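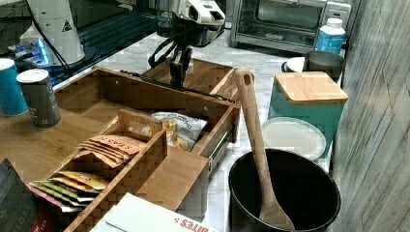 Page last changed: Thursday, 11.20

Brasier House kitchen gets its new drawers, but will anyone shut them?

Residents of Brasier House have been promised a tidier shared kitchen after the building's managers spent £1725 on wooden drawer units and a refit of the counter by the cooker. The drawers went in during February and are already full. Whether that counts as success depends on who you ask.

The work was done by Rirnix, a storage firm that also fitted out the post room downstairs. In a leaflet pushed under every door, the firm said its "open pantry" layout would give each food a home and cut the time people spend hunting for things by half. The leaflet did not say how long anyone in Brasier House spent hunting for things before, and the managers confirmed this week that no such figure was ever collected.

The idea is easy enough to follow. Snacks and small packets now live in shallow wooden drawers on the counter, where the old system was a cupboard with a door. Anything used daily, such as the washing-up liquid, stays along the back. Cereal and spices are meant to go on the shelf unit at the end.

Nele Engelhardt, who manages the building, said the cupboard had become "a place where food went to be forgotten". She said a clear-out before the refit produced 11 carrier bags of stuff past its date, including gravy granules that had set solid and a jar with no label which went straight in the bin.

"People were buying a thing they already had because they couldn't see it," she said. "Now they can see it."

They can also see it from the doorway, which is one of the complaints. Spyros Spanos, who lives on the second floor and cooks most evenings, said the counter had been the only decent stretch of worktop in the room and that a good part of it had been handed over to packets.

"I had space to roll out pastry there," he said. "I'm now rolling out pastry next to somebody's crisps. I was told this would make room. Room for what?"

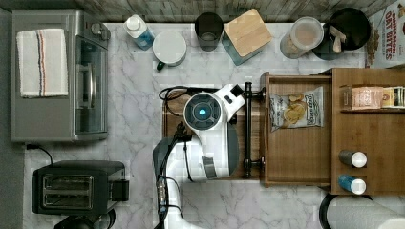 The snack drawer, with a bag of kettle chips inside.

Mr Spanos also said that the drawers are left open, a point Ms Engelhardt accepted. She put it down to "the settling-in period". Asked when the settling-in period would end, she said there was no fixed date.

The shelf unit has its doubters too. The cereal box has a habit of moving about, and the spice bottles are as likely to be found lying down as standing up. One resident, Safta Ardeleanu, said she had given up putting the spices back upright and now keeps her own paprika in her room.

Ms Ardeleanu was kinder about the drawers themselves. They run smoothly, she said, and the black bar handles are easy to pull with wet hands. She likes being able to reach for a sachet of something without kneeling on the floor. Her objection is to the money.

"It's a nice drawer," she said. "I've nothing against the drawer. But we asked for an extractor fan two winters in a row and we were told there was nothing in the pot."

The managers say the fan and the drawers come out of separate budgets. They did not provide either budget when asked, though they did say a fan would cost more than the drawers did - a quote is being sought.

There is also the matter of the questionnaire. A notice in the hall says the new layout has "overwhelming support". It rests on 20 forms returned, and residents point out that the form asked people to pick their favourite part of the new kitchen, with no box for having no favourite part. Jailson Mendonça, who filled one in, ticked the drawers. He said he would have ticked the kettle, but that was not on the form.

Mr Mendonça thinks the appliances deserved more attention than the snacks. Plans shown last autumn had the toaster and the toaster oven moved to the far wall, near a new double socket. Both stayed at the same end of the counter, and the socket has not been fitted. The tea towel, for which the plans showed a rail, still goes on top of the toaster oven.

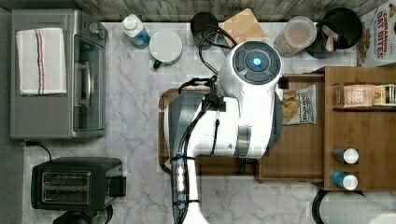
A striped towel on the toaster oven, and the two-slot toaster next to it.

Rirnix said the rail had been left out at the client's request. Ms Engelhardt said she did not remember making the request but would check her emails.

Brândușa Matei, who fits kitchens for a living at Crăciun Joinery and was asked by this page to look over the leaflet, said open drawers can work well where one household does the shopping. She was less sure about a kitchen shared between several floors.

"Storage doesn't put things away," she said. "If the old cupboard was a mess, ask who was making the mess. They've still got the same people."

She thought the price fair, if on the high side, and said similar units could be had for around 1000 pounds by anyone willing to fit their own.

A second phase, covering the saucepans and lids, is due to be discussed at the next residents' meeting. The leaflet for it has been printed. Residents who want the extractor fan put on the agenda should tell the office in writing.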